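The Price on the Front Page Is Only the Start

In our money column, readers who've just signed off on something large and slightly frightening tell us how it went. This month Wanda Ruiz-Ortega writes about planning her first picking robot for a mail-order returns room.

I keep a spreadsheet called "arm maybe." It started in October as four lines and a question mark, and when I last scrolled down it had its own tabs, a color code and a cell that just says "ask about cables again." If you've ever redone a kitchen you know the feeling. You go in thinking you're buying a stove!

Some background. I run returns at Haverford, a mail-order outfit that sells toys, housewares and whatever else our buyers fall in love with. Things come back in every shape you can think of, and a person has to lift each one out of a bin and put it in another bin. We wanted an arm to take over the dullest part of that. My boss gave me a ceiling, a deadline and a cheerful pat on the shoulder.

I talked to two suppliers, Skisura and Osturari. Both were lovely on the phone. Skisura sent a quote so clean I nearly signed it over lunch, and then I noticed it covered the arm and the controller and that was it. No gripper, no table, no bins, no training. Osturari's was longer and uglier and scared me half to death, but it had a line for nearly everything, including $398 for mounting hardware (I called to ask what on earth that was, and a patient man talked me through brackets until I stopped arguing).

The best thing I did was go and look at work being done on a bench before I spent a dollar. I'd been picturing a showroom, all white plastic and glass. What I came home wanting was a plain table, a couple of tough bins and a drawer full of clamps.
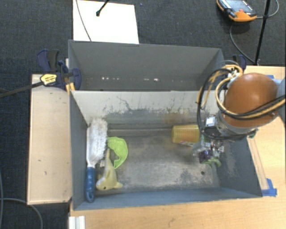 Bin picking on a tabletop setup, with a toy, a duster and a ribbed cup among the items.

Look at those bins! They're scuffed to bits, and I found that enormously cheering. I had budgeted for custom steel trays at $1,648 because a brochure told me to, and I crossed them out that same evening. We're using gray totes from our own stockroom, held down with bar clamps, and if one cracks I'll walk down the hall and get another.

The other thing I'd tell anyone is to spend real time on the cables. I had them down as a free extra, I suppose because they come free with a toaster. They need length to move with the arm, they need somewhere to go when it swings around, and they wear. I now carry a spare set in the budget, and the spare set has its own line so it can't be quietly deleted by somebody in accounts.

Then there's the gripper, where I lost most of a winter. A duster with a hard handle and a fluffy end is practically two different objects, and a soft sheet of something floppy is different again. I packed a box with 100 of our actual returns and asked both suppliers to try them. Skisura wanted a fee for that. Osturari did it and sent me a list of the ones that gave them trouble, and that list did more for my decision than either glossy folder.

We went with Osturari. I also bought 12 months of support, which felt like a lot until I pictured myself on the floor with a control pendant in one hand and a manual in the other. The software is called Vestus and it's billed separately, so ask about that early. I asked late and had to give up the nice anti-fatigue mats.

Power outlets, by the way. Count yours. We had to get an electrician in for ours, and his invoice went on a tab I've named "surprises," along with shipping insurance and a replacement for the door the crate wouldn't fit through.

The arm is due on the loading dock in a few weeks. I've already taped out its corner of the room, and every morning I find somebody has parked a cart in it.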